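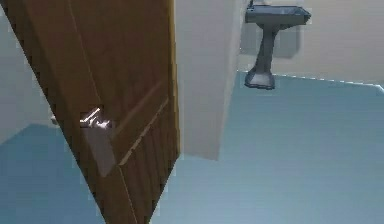
Puerta interior de madera con manilla de palanca plateada.

Cómo ajustar y mantener las puertas interiores de madera
Guía práctica del Servicio de Mantenimiento de Zemudov

Objeto de la guía

La presente guía describe el procedimiento recomendado para el ajuste de puertas interiores abatibles de madera que rozan, no cierran correctamente o presentan holgura en la manilla. Está dirigida a los residentes y al personal de conserjería de los edificios administrados por Zemudov, así como a cualquier persona con conocimientos elementales de bricolaje. No se aplica a las puertas cortafuego, a las puertas de entrada a la vivienda ni a las correderas, cuya reparación debe solicitarse al servicio técnico.

Antes de iniciar cualquier trabajo conviene leer el documento completo. Muchas incidencias se resuelven con el apriete de dos o tres tornillos, y un cepillado innecesario no tiene marcha atrás.

Herramientas y materiales

Destornillador plano y destornillador de estrella, de tamaño adecuado a los tornillos existentes
Juego de llaves Allen
Nivel de burbuja
Lápiz blando y papel carbón o tiza
Martillo y botador
Cepillo de carpintero o taco con lija de grano medio y fino
Cuñas de madera o plástico
Palillos de madera y cola blanca
Formón afilado
Lubricante seco o grafito en polvo
Barniz, cera o pintura para retoques
Gafas de protección y mascarilla, si se va a lijar

No se recomienda el uso de atornilladores eléctricos en los tornillos de la manilla. El par de apriete es difícil de controlar y las roscas de estos herrajes se dañan con facilidad.

Paso 1. Localizar el defecto

Cierre la puerta despacio y observe la separación entre la hoja y el marco. La holgura debe ser uniforme en la parte superior y en ambos laterales. Una separación mayor arriba, en el lado de las bisagras, acompañada de roce en la esquina superior opuesta, indica que la bisagra superior ha cedido. Si el roce se produce a lo largo de todo el canto de cierre, es más probable que la madera haya absorbido humedad.

Para señalar el punto exacto, aplique tiza en el canto de la hoja, cierre y vuelva a abrir. La marca quedará trasladada al marco. Cuando la zona de contacto sea muy pequeña, el papel carbón ofrece un resultado más preciso.

Compruebe asimismo la verticalidad del marco con el nivel de burbuja. Un marco desplomado hará que la puerta se abra o se cierre sola, defecto que no se corrige actuando sobre la hoja.

Paso 2. Revisar las bisagras

Abra la puerta y coloque una cuña bajo el canto inferior, cerca del lado de cierre, de modo que las bisagras no soporten el peso. Apriete los tornillos comenzando por la bisagra superior. Retire la cuña y repita la comprobación del paso anterior.

Si un tornillo gira sin llegar a apretar, el orificio se ha agrandado. En tal caso proceda del siguiente modo:

1. Extraiga el tornillo y limpie el orificio de polvo y astillas.
2. Impregne varios palillos con cola blanca e introdúzcalos hasta llenar el hueco.
3. Deje secar la cola durante el tiempo que señale el fabricante.
4. Corte a ras los palillos con el formón.
5. Coloque de nuevo el tornillo, a mano y sin forzar.

No sustituya el tornillo por otro más grueso. La cabeza sobresaldría del avellanado e impediría el cierre completo de la bisagra.

Las bisagras que chirrían se tratan con una pequeña cantidad de lubricante seco en el pasador. Mueva la hoja varias veces en todo su recorrido y retire el exceso con un paño. El aceite doméstico retiene polvo y acaba por manchar el canto.

Paso 3. Ajustar la manilla

La manilla de palanca debe regresar a la posición horizontal por sí sola. Cuando queda caída, las causas habituales son un prisionero flojo, un muelle fatigado o un cuadradillo desgastado.

Busque el prisionero en el cuello de la manilla, normalmente en la cara inferior, y apriételo con la llave Allen correspondiente. Si la holgura persiste, afloje el prisionero, retire la manilla y desenrosque o desprenda el embellecedor. Quedarán a la vista los tornillos de fijación, que se apretarán de forma alterna para que la roseta o la placa asiente plana sobre la madera.

En los edificios equipados con herrajes Fonus, el recambio del muelle puede solicitarse en conserjería con la referencia 122. Los modelos Sevo no admiten la sustitución del muelle por separado y requieren el conjunto completo.
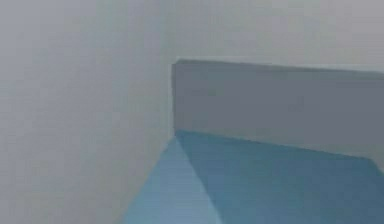
Una vez montada la manilla, accione el mecanismo varias veces con la puerta abierta. El resbalón debe entrar y salir sin resistencia. Efectúe siempre esta prueba antes de cerrar, pues un cuadradillo mal colocado puede dejar la puerta bloqueada.

Paso 4. Corregir el cerradero

Si la hoja no roza y aun así el resbalón no entra en su alojamiento, el problema se encuentra en el cerradero, es decir, en la pieza metálica fijada al marco. Pinte con lápiz blando el extremo del resbalón, cierre la puerta y accione la manilla. El trazo mostrará la altura a la que golpea.

Los desajustes leves se corrigen limando el borde de la abertura. Cuando la diferencia sea mayor, desmonte el cerradero, rellene los orificios antiguos según lo explicado en el paso 2 y vuelva a fijarlo en la posición correcta. Puede ser necesario ampliar el cajeado con el formón. Trabaje en capas finas y compruebe el encaje con frecuencia.

Paso 5. Rebajar el canto

El rebaje se reserva para los casos en que los pasos anteriores no hayan dado resultado. Evite efectuarlo durante una temporada especialmente húmeda. La madera recupera parte de su dimensión al secarse y la puerta podría quedar con una holgura excesiva.

1. Delimite con lápiz la zona marcada por la tiza.
2. Si el roce es superior o lateral y ligero, lije sin desmontar la hoja, con la puerta calzada.
3. Si el roce es inferior o extenso, desmonte la hoja entre dos personas, extrayendo primero el pasador de la bisagra inferior y en último lugar el de la superior.
4. Apoye la hoja sobre caballetes protegidos con mantas.
5. Cepille desde los extremos hacia el centro para no astillar las esquinas.
6. Pase la lija fina y mate ligeramente las aristas.
7. Selle la madera descubierta con barniz, cera o pintura.

El sellado no debe omitirse. Un canto sin proteger absorbe humedad y el roce reaparecerá. En las hojas de interior alveolar, el bastidor macizo es estrecho y sólo admite un rebaje muy reducido. En las hojas chapadas con canto aplacado, consulte antes con el servicio técnico.

Conservación ordinaria

La limpieza se realizará con un paño suave apenas humedecido en agua con jabón neutro, siguiendo la dirección de la veta. Seque a continuación. En las puertas con molduras o ranuras, utilice una brocha seca para extraer el polvo acumulado antes de pasar el paño. Quedan desaconsejados los productos con amoníaco, los estropajos y las ceras con silicona, que dificultan cualquier retoque posterior.

Los herrajes se limpian en seco. No pulverice producto directamente sobre la manilla, dado que el líquido puede introducirse en el mecanismo.

Se aconseja revisar los tornillos de bisagras y manillas una vez al año, preferentemente en julio, cuando las condiciones suelen ser más estables en nuestros edificios. Mantenga una ventilación regular y evite colgar objetos pesados de la hoja o de la manilla.

Cuándo avisar al servicio técnico

Deberá solicitarse asistencia en los siguientes supuestos:

Marco desplomado, suelto o con grietas en el encuentro con la pared
Hoja alabeada o con la chapa levantada
Manchas de humedad en la parte inferior
Bisagras deformadas o arrancadas
Puerta bloqueada con una persona en el interior, situación que tiene carácter urgente

Las solicitudes ordinarias se presentan en la conserjería de cada edificio. Los residentes del conjunto Chisholm pueden dirigirse además a la oficina de planta baja, los lunes a partir de las 9. El impreso debe indicar la estancia, el sentido de apertura de la puerta y una descripción breve del defecto. La sustitución de manillas y muelles por desgaste normal no conlleva cargo para el residente. Los daños por golpe o por manipulación indebida se facturan conforme a la tarifa vigente.

Los herrajes retirados se entregarán en conserjería junto con su tornillería, en una bolsa rotulada con el número de vivienda.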